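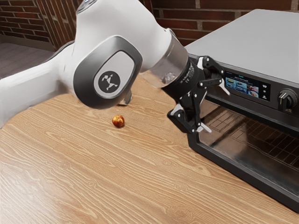
Arm und Greifer vor dem Ofen, Küchenszene in Velero.

Velero im Test: Küchensimulation für Roboterarme, ausprobiert beim Tag der offenen Tür

Im Oktober hat Jimuso seine Räume in Morkis geöffnet und Velero vorgeführt, eine Simulationsumgebung für Greifaufgaben in Haushalt und Gastronomie. Besucher durften nach der Vorführung selbst an die Rechner. Ich war zwei Stunden dort, die meiste Zeit davon an einem der drei Testplätze, und habe mir die Küchenszene vorgenommen. Die zweite angebotene Szene, ein Lagerregal mit dem Namen Ghiță, habe ich nur kurz gesehen und lasse sie in der Bewertung weg.

Durch die Vorführung führte Przemysław Urbańczyk, der bei Jimuso die Szenen baut. Die Aufgabe ist schnell beschrieben: Auf einer hölzernen Arbeitsplatte steht ein Tischofen, daneben liegt eine Frucht. Der Arm soll die Ofentür öffnen, die Frucht greifen, auf den Rost legen und die Tür wieder schließen. Wer schon einmal einen echten Arm vor ein Küchengerät gestellt hat, weiß, dass die Tür der schwierigere Teil ist. Die Finger müssen an die Kante kommen, ohne gegen die Scheibe zu drücken, und danach muss der Arm dem Schwenkweg folgen.

Bedienung

Gesteuert wird wahlweise mit einem Gamepad, mit Maus und Tastatur oder über ein Skript in Python. Ich habe mit dem Gamepad angefangen. Die linke Seite verschiebt den Greifer, die rechte dreht ihn, die Schultertasten öffnen und schließen die Finger. Nach zehn Minuten kam ich damit zurecht. Die Tastatursteuerung ist deutlich mühsamer, weil für jede Drehachse ein eigenes Tastenpaar belegt ist und die Belegung in der vorgeführten Version nicht geändert werden konnte.

Gut gelöst ist der Wechsel der Ansicht. Man kann die Kamera frei setzen, mehrere Positionen speichern und während eines Laufs zwischen ihnen springen. Beim Anfahren an den Ofen habe ich das ständig gebraucht. Von schräg links lässt sich der Abstand zwischen Greifer und Tür ordentlich einschätzen, von vorn fast gar nicht.

Weniger gut: Die Geschwindigkeit des Arms wird in einem Menü eingestellt, das den laufenden Versuch anhält. Wer grob anfahren und dann langsam weitermachen will, unterbricht sich jedes Mal selbst. Ein Regler am Bildschirmrand würde reichen.

Darstellung

Die Grafik ist besser, als ich es aus diesem Bereich gewohnt bin. Durch das klare Stück am Handgelenk scheint etwas vom Inneren durch, auf der Ofentür liegen Spiegelungen, und hinter dem Glas ist der Rost zu erkennen. Das Bedienfeld zeigt kleine Bilder von Gerichten. Die Schrift darüber ist nicht lesbar, für die Aufgabe spielt sie auch keine Rolle. Wer aber Modelle trainieren will, die ein Menü am Gerät lesen sollen, kommt mit dieser Szene nicht weit.

Die Holzplatte mit ihrer kräftigen Maserung ist Geschmackssache. Mir war sie beim Arbeiten zu unruhig, vor allem wenn der Schatten des Greifers schwach auf sie fällt. Der Untergrund lässt sich austauschen; zur Auswahl standen ein heller Stein und eine einfarbige graue Fläche. Mit der grauen Fläche fand ich das Greifen der Frucht spürbar leichter.

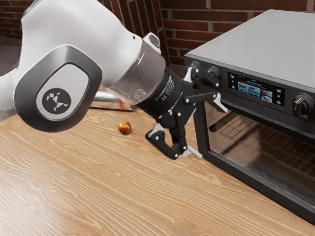
Der Ofen von schräg links, davor der Greifer. Die Frucht liegt ein Stück daneben auf der Platte.

Verhalten beim Greifen

Die Frucht hat mich länger beschäftigt als erwartet. Sie rollt, wenn man sie nicht mittig trifft, und sie rollt glaubwürdig. Bei zu hoher Greifkraft rutscht sie allerdings seitlich aus den Fingern, statt nachzugeben. Weiche Körper rechnet Velero bisher nicht, alles in der Szene ist starr. Urbańczyk hat das auf Nachfrage ohne Umschweife bestätigt. Für Türen, Knöpfe und Geschirr stört es kaum, für Obst oder Teig schon.

Die Tür selbst ist ordentlich gemacht. Am Anfang gibt es einen Widerstand, danach läuft sie leicht, und kurz vor dem Anschlag wird sie wieder schwerer. Die drei Abschnitte lassen sich im Editor einzeln einstellen. Bei zwei meiner Versuche blieb ein Finger an der Türkante hängen und zitterte so stark, dass ich den Lauf abbrechen musste. Ein Neustart der Szene dauert nur einen Moment und setzt alles auf die Ausgangslage zurück.

Am Nachmittag lief außerdem ein Skript ohne Eingriff von außen. Von 86 Durchgängen endeten 80 mit der Frucht auf dem Rost und geschlossener Tür. Das ist ein Wert aus der Simulation mit fester Startposition des Ofens — auf eine echte Küche würde ich ihn nicht übertragen. Einen Vergleich mit Hardware hat Jimuso an diesem Tag nicht gezeigt, und das fehlt mir für ein Urteil am meisten.

Auswertung und Export

Nach jedem Lauf legt das Programm Gelenkwinkel, Greiferöffnung und Kontaktkräfte ab, dazu die Bilder der gespeicherten Kameras. Borislav Stojanović, zuständig für die Schnittstellen, hat mir den Export gezeigt. Die Messwerte kommen als einfache Tabelle, die Bilder als nummerierte Einzeldateien. Beides ließ sich am Testplatz ohne Nacharbeit öffnen. Die Zeitstempel stimmten überein, was bei solchen Werkzeugen nicht selbstverständlich ist. Eine Suche über mehrere Läufe hinweg gibt es nicht, man muss die Ordner einzeln durchgehen oder sich selbst etwas schreiben.

Zur Dokumentation kann ich wenig sagen. Am Platz lag ein geheftetes Handbuch, dessen Kapitel über den Szeneneditor auf einem älteren Stand war als die Software. Zwei Menüpunkte hießen inzwischen anders. Preise wurden nicht genannt.

Die Veranstaltung

Die Vorführung fing pünktlich an und war auf das Programm beschränkt, ohne Firmengeschichte vorweg. An den Testplätzen konnte man so lange bleiben, wie man wollte. Der Beamer war für den hellen Raum zu schwach, von den hinteren Stühlen aus waren die Finger des Greifers schlecht zu erkennen. Wer hingeht, sollte vorn sitzen und ein eigenes Gamepad mitbringen, die ausliegenden hatten ausgeleierte Sticks.

Bewertung

Plus: gute Darstellung, schneller Neustart, freie Kameras, sauberer Export, einstellbare Türmechanik.
Minus: keine weichen Körper, feste Tastenbelegung, Geschwindigkeit nur im Menü, Zittern bei Kontakt an Kanten, veraltetes Handbuch.

Für Lehre und erste Versuche mit Greifaufgaben würde ich Velero nehmen. Für eine Anlage, die später mit Lebensmitteln arbeiten soll, würde ich auf die weichen Körper warten und vorher Messungen am echten Arm sehen wollen.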